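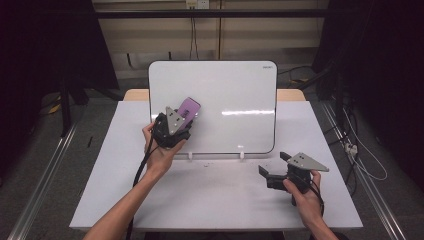
The whiteboard station, with a hand-held gripper in each hand and the purple block in the left one.

The sales sheet for the Vura hand-held gripper says it will "feel like your own fingers within minutes." The engineer who has spent most of the fall testing it has a different number.

"Three days," she says. "Three days before I stopped dropping things. And I still wouldn't say it feels like my fingers. It feels like a decent pair of kitchen tongs with a cable on the back."

She runs gripper trials at Grullthorpe, a small contract lab that gets paid to tell other companies whether the hardware they are about to buy is any good. She agreed to talk on the condition that we leave her name out, mostly so she can keep being rude about products. The current job is a comparison of two hand-held pairs, the Vura and an older design from Daza. The client wants to know which one gives cleaner demonstrations for training a robot arm. She isn't sure the question has a useful answer.

"They want me to say buy this one. What I have is a spreadsheet where the two of them trade places depending on the task. On picking up a block, they're the same. On anything where you push sideways against a surface, Daza is better, and I think that's just stiffer fingers. You could fix it with a different set of fingers. Nobody wants to pay a lab to hear that."

The whiteboard task was her idea. It stands upright on a table, held along the bottom by a couple of small clips, and the person wearing out their wrists has to wipe it. I asked why she didn't lay it flat, as most groups would.

"Flat is too kind. Gravity helps you. Stand the board up and lean on it with a gripper and you find out fast whether the thing slips. Also, the board is shiny. If your tracking depends on a camera, I want a big streak of glare in there. Real rooms have glare. I've read plenty of reports where I'd bet money they closed the blinds."

So far she has 151 wipes she is willing to count. She threw out another 23, nearly all of them on the Vura side, where the block turned in the fingers partway through a stroke. I suggested that throwing those out might be doing Vura a favor.

"It is. They're in the appendix. I went back and forth on it. If I leave them in, the client says I was clumsy, and they might be right, I was on my second coffee. If I take them out, you get a table that looks better than my week felt. So both tables go in the report and people can argue."

She has less patience for the metal plates on top of each gripper. They add weight right where you don't want it, she says, up above the knuckles, and by the end of an afternoon her forearms know about it. The cables bother her too. Each gripper has one coming off the back, and she has learned to check where both of them are hanging before she starts a stroke.

"Every brochure shows a hand floating in white space. Show me the cable. Show me what the power strip looks like."

What about the software, I asked. Both pairs can feed into Hukiritz, the controller package the client already owns, and its makers have promised that demonstrations from one gripper will carry over to another with no extra work. She laughed at that for a while.

"I tried it in May with an earlier version. The arm got to the board, I'll give it that. Then it pressed like it was trying to get through to the next room. They tell me it's been fixed. Maybe it has. I have the new version installed and 19 runs scheduled, and I'll believe it when I've seen the force readings. I don't mean the video. Anybody can pick a good video."

I asked her which pair she would buy if it were her own money. She thought about it longer than I expected.

"Neither, this year. I'd borrow the Daza, swap the fingers, and see if the Vura people come out with a lighter plate. If you made me choose today it's Daza, but write down that I said it without much enthusiasm."

The report goes to the client next month. She is still waiting on replacement finger pads, which were supposed to ship two weeks ago.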